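Forum Kleinversand > Lager und Packplatz > Kartons oder Mehrwegkisten für Nachschub?

Teebeutel_HH
Themenstarter
13. August

Hallo zusammen,
wir verschicken Tee und Zubehör, Sendungen gehen normal im Karton raus, darum geht es mir nicht. Es geht um den Weg vom Außenlager zum Packplatz. Bisher läuft das in alten Versandkartons, die wir benutzen, bis der Boden durch ist. Jetzt liegt ein Angebot von Bodon über 200 stapelbare Kunststoffkisten auf dem Tisch, Format 60 x 40, mit Etikettenfach. Der Preis ist in Ordnung, trotzdem ist das für uns viel Geld auf einmal.

Fragen:
Lohnt sich das bei einem Laden unserer Größe?
Geschlossene Seitenwände oder durchbrochene?
Wie beschriftet ihr, damit es auch nach einem Jahr noch lesbar ist?

Gruß
Teebeutel_HH

Palettenpaul
Moderator

Kurz vorweg, wir hatten das Thema schon mal unter "Eurobehälter gebraucht kaufen". Der Thread ist alt, die Preise darin stimmen nicht mehr, aber was zu den Maßen steht, gilt noch.

Zu deiner Frage: geschlossene Wände. Bei Tee sowieso, wegen Staub. Und nimm nicht gleich die ganze Menge, sondern eine Palette voll, und schau, wie weit du kommst.

Strickliesl_Versand

Bei uns (Wolle, Nadeln, Knöpfe) stehen seit drei Jahren Kisten von Schnyder, und ich würde nicht zurück wollen. Kartons haben bei uns immer dann nachgegeben, wenn jemand vier aufeinander gestellt hat. Wolle ist leicht, das geht noch, aber die Knöpfe lagen dann im Gang.

Was man unterschätzt, ist der Platz für das Leergut. Eine leere Kiste ist genauso groß wie eine volle. Kartons faltet man und stellt sie hinter das Regal. Wir mussten dafür ein Regalfeld freiräumen.

kmellor

Ich bin da anderer Meinung. Wir haben umgestellt und sind zur Hälfte wieder zurück. Der Grund war das Gewicht. Eine leere Kiste in der Größe wiegt deutlich mehr als ein Karton, und wer den ganzen Tag Nachschub trägt, merkt das am Abend in den Handgelenken. Die Griffkante drückt außerdem, wenn schwere Ware drin ist.

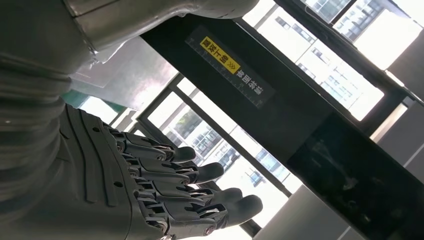
Roboterhand, dunkelgrau, Finger nach rechts gestreckt

Seitdem gilt bei uns: schwere Sachen nur noch halb voll, und zwar egal in welchem Behälter. Das hat mehr gebracht als jede neue Kiste. Leichte Ware bleibt im Karton.

Gruß, Kieran Mellor

Palettenpaul
Moderator

@kmellor Halb volle Kisten heißt doppelt so viele Wege. Da würde ich eher einen Rollwagen anschaffen. Getragen werden sollte auf der Strecke ohnehin nichts.

kmellor

Rollwagen geht bei uns nicht, zwischen Lager und Packraum liegen Stufen. Für eine Rampe ist die Tür zu nah an der Treppe, das haben wir ausgemessen. Ich sage auch nicht, dass Kisten schlecht sind. Ich sage, man soll sie einmal beladen tragen, bevor man sie bestellt.

Teebeutel_HH
Themenstarter

Danke schon mal. Stufen haben wir keine, aber eine Schwelle, über die man jeden Wagen heben muss. Schwerste Ware sind gusseiserne Kannen, der Rest ist leicht.

@Strickliesl_Versand: Hast du die Kisten mit klappbaren Wänden mal probiert? Die wären leer ja viel flacher.

Strickliesl_Versand

Ja, hatten wir zur Probe da. Mir zu klapprig. An den Scharnieren sammeln sich Fussel, und nach dem Auswischen gehen sie nicht mehr sauber zu. Für Kannen würde ich die nicht nehmen, für Teepackungen vielleicht.

Honigwabe77

Ich habe Klappkisten von Ketby, seit zwei Jahren im Einsatz, mit vollen Honiggläsern. Da klappert nichts und gebrochen ist bisher ein einziger Verschluss. Kann also auch am Hersteller liegen. Teurer sind sie, das stimmt.

Wegen der Beschriftung: Bitte nicht direkt auf den Kunststoff kleben. Ich habe einen ganzen Nachmittag mit Waschbenzin verbracht, um alte Etiketten abzulösen. Kartonkärtchen ins Etikettenfach, fertig. Wenn der Inhalt wechselt, wechselt das Kärtchen.

Regal_und_Rolle

Zur Beschriftung noch ein Punkt: Nummern für die Kisten und Nummern für die Plätze unbedingt trennen. Wir hatten anfangs beides gleich, also Kiste 101 auf Platz 101. Das ging gut, bis die erste Kiste woanders stand. Danach hat jeder erst mal am falschen Regal gesucht.

Heute haben die Kisten nur eine laufende Nummer und die Plätze Buchstabe plus Zahl. Welche Kiste wo steht, führt die Lagersoftware. Bei uns ist das Kendel, eine einfache Tabelle tut es aber auch.

Die Farbe der Kisten würde ich auch nicht dem Zufall überlassen. Wir nutzen Grün für geprüfte Ware und Grau für Retouren, und am Packtisch darf immer nur eine offene Kiste stehen. Früher standen da mehrere, und dann landet irgendwann eine Retoure im Neuwarenpaket.

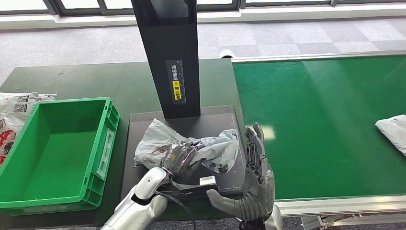 Genauso wichtig ist, dass leere Kisten sofort zurückgehen und niemand Füllmaterial darin parkt. Das Füllmaterial hat bei uns einen eigenen Platz unter dem Tisch. Klingt kleinlich, spart aber Diskussionen. Wer neu anfängt, bekommt das am ersten Tag gezeigt.

Honigwabe77

Farben finde ich übertrieben, solange man zu zweit oder zu dritt ist. Wenn eine Farbe beim Händler ausläuft, steht man da. Ist mir mit Gelb passiert, nachbestellen ging nicht mehr. Dann lieber alle gleich und farbige Kärtchen.

Regal_und_Rolle

Kärtchen sieht man von oben nicht, wenn man am Tisch steht. Die Kistenfarbe schon. Aber gut, bei kleinen Teams kann man das anders sehen.

Palettenpaul
Moderator

Zum Rechnen mal eine Hausnummer, damit es nicht nur Meinungen sind. Wer Versandkartons neu kauft, um sie intern zu benutzen, ist schnell bei 1000 Stück im Jahr, weil sie ständig in den Versand abwandern. Wer nur Altkartons aufbraucht, zahlt dafür nichts außer Ärger. Im ersten Fall rechnen sich Kisten, im zweiten geht es nur um Ordnung und Bequemlichkeit.

Teebeutel_HH
Themenstarter

Bei uns eindeutig der zweite Fall, neue Kartons nehmen wir intern nie. Ich habe bei Bodon nachgefragt, kleinere Mengen gehen auch, der Stückpreis ist dann etwas höher. 3 Musterkisten schicken sie kostenlos, zwei geschlossene und eine klappbare. Die belade ich mit Kannen und trage sie selbst, wie von kmellor vorgeschlagen.

Bestellt wird dann im September, vor dem Weihnachtsgeschäft will ich das durch haben.

kmellor

Achte bei den Mustern auf die Griffe. Offene Griffe finde ich angenehmer als die nur eingeformten, da kommt man mit Handschuhen besser rein. Und stell mal eine volle auf eine andere volle und zieh am Stapel. Bei unseren ersten ist der Rand nicht richtig eingerastet.

Strickliesl_Versand

Und miss vorher deine Regalböden aus. Wir haben das Außenmaß oben am Rand vergessen, jetzt passen zwei nebeneinander nur, wenn man eine schräg reinschiebt.

Teebeutel_HH
Themenstarter

Guter Hinweis mit dem Rand, im Datenblatt steht nur das Grundmaß. Ich melde mich, wenn die Muster da sind.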